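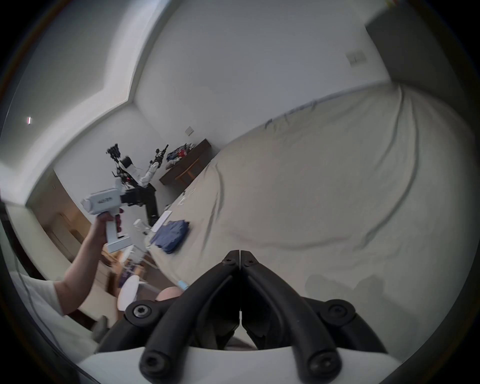 Skiketti fuel log

Version two of the log, README by Anselmo Ayala

These files hold the fuel records of the Lozano hire cars, written down at each fill by the person who was driving. I began to keep them because the consumption shown on the dashboard and the consumption I paid for at the pump were never the same, and I wished to know how large the difference was for each car.

There are 743 fills in the main file. Of these, 368 are from the Velden, which is the large estate with seven seats, and the rest are from the Stiron, the small diesel van. Both have a manual gearbox.

What is in the folder

fills.csv — one line for each fill
cars.csv — one line for each car, with engine, tyres and tank size
notes.txt — remarks from the drivers, in the language in which they wrote them
check.py — a short script that looks for mistakes in fills.csv

Columns in fills.csv

car: velden or stiron
odometer: kilometres, as read from the dashboard
litres: from the receipt
shown: litres per 100 km on the trip computer, before it was set back to zero
full: yes if the tank was filled until the pump stopped, no if not
load: empty, half or full, in the opinion of the driver
roof: yes if the roof box was mounted
month: the name of the month only

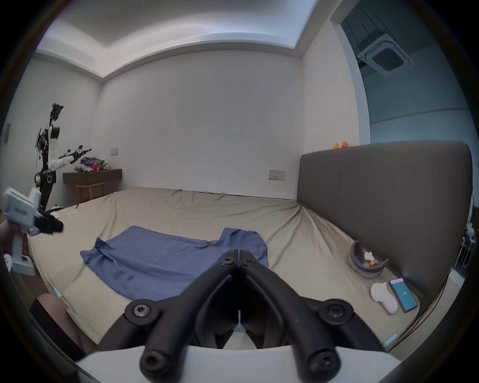
The column "load" is the weakest one. For one driver four passengers with small bags is half, and for another it is full. I thought about replacing it with a weight, but then most drivers would have left it empty. Please use it only for a first look.

Partial fills are kept in the file. If you calculate the consumption, you must add the litres of a partial fill to the next full one, otherwise the result will look much too good and the following one much too bad. The script does this if you start it with the word "join".

Known problems

The Velden received new tyres in May, one size wider than before. Its odometer was not adjusted, so the distances before and after cannot be compared exactly.

The trip computer of the Stiron forgets its value when the battery is disconnected. In these lines "shown" is empty. It does not mean zero.

In 10 lines the receipt was lost and the litres were read from the pump display and written down later. They are marked with the letter r in the last column.

Long trips are mostly on Sunday, when the cars come back from the coast, and short town trips are mostly not there at all — a driver who goes only to the station and back does not stop for fuel. The averages are therefore better than a town driver should expect.
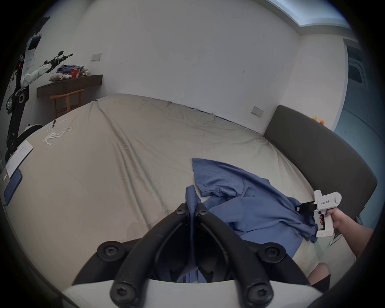

How to use the script

Put check.py in the same folder as the two csv files and start it without any option. It prints the line number where the odometer goes backwards, and where the litres are more than the tank can hold. It changes nothing in the files. Decimal numbers have a point, also in the lines which came from drivers who write a comma. I converted those by hand.

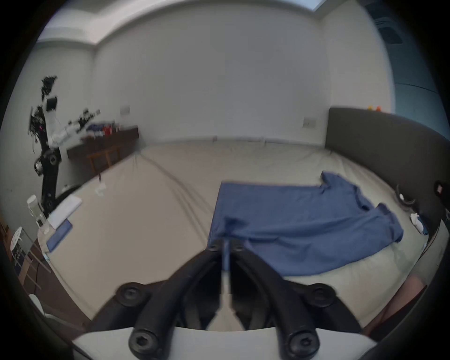 If you find a wrong line, please send me the line number and what you think is correct, and do not send the whole file back. I keep the paper receipts in boxes by month and can look it up, but it can take me a week or more.

Changes from the first version

Column "roof" added. Removed the names of the drivers. Two lines of the Stiron which were entered twice are now there once. The tank size of the Velden in cars.csv was wrong and is corrected.

Permission

You may copy and change the files freely. If you publish a chart from them, please write "Skiketti fuel log" under it and say which version you used.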